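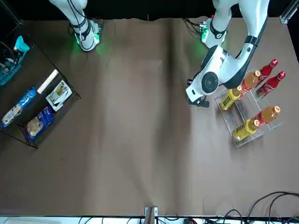 Algirdas Mockus pregunta si de verdad hace falta un mueble para guardar refrescos, con lo bien que ruedan ellos solos por el suelo de la cocina. Algirdas, hace falta. Abro hilo.

Segundo invierno al frente de la merienda de la oficina de Brotville. Presupuesto para febrero: 648 coronas. Experiencia previa: beber.

El botellero es acrílico transparente, de los que dejan las botellas tumbadas en filas. Lo pedí a Navickas después de que la caja de cartón se rindiera por el fondo. Los snacks van aparte, en una cesta de alambre negra, porque hay gente que no soporta que una galleta toque un refresco.

Primera polémica: el orden. Yo voto por colores: amarillo con amarillo, rojo con rojo. En la sede de Grimalholm ordenan por fecha de caducidad y así se les ha quedado la cara.

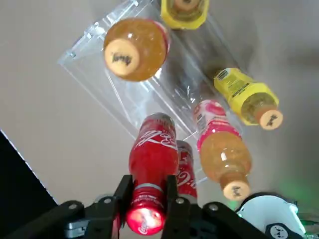 Según Anitha Iyer, los tapones tienen que mirar siempre hacia fuera, porque si sacas una botella por el culo acabas arrastrando a la vecina. Lo dice con una autoridad que ya quisiera yo para pedir aumentos.

Le hice caso. Ahora se coge del tapón, se tira despacio y no se habla mientras tanto.

Segunda polémica: el té. Tiene cuatro defensores y todos gritan. Los de la cola no gritan, simplemente se la llevan.

Tercera: el transparente es precioso hasta que lo toca alguien que viene de comer patatas. Paño de microfibra, agua tibia, resignación.

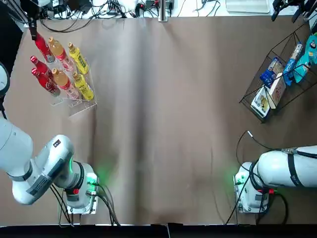
Y la norma de reposición, que pegué en la nevera y que 400 correos después sigue sin leer medio Brotville: quien saca la última de un color pone otra del mismo color. Del mismo. El naranja no es «un rojo con menos ganas», Ranen.

Mañana toca decidir si la cesta va a la izquierda o a la derecha. Llevaré casco.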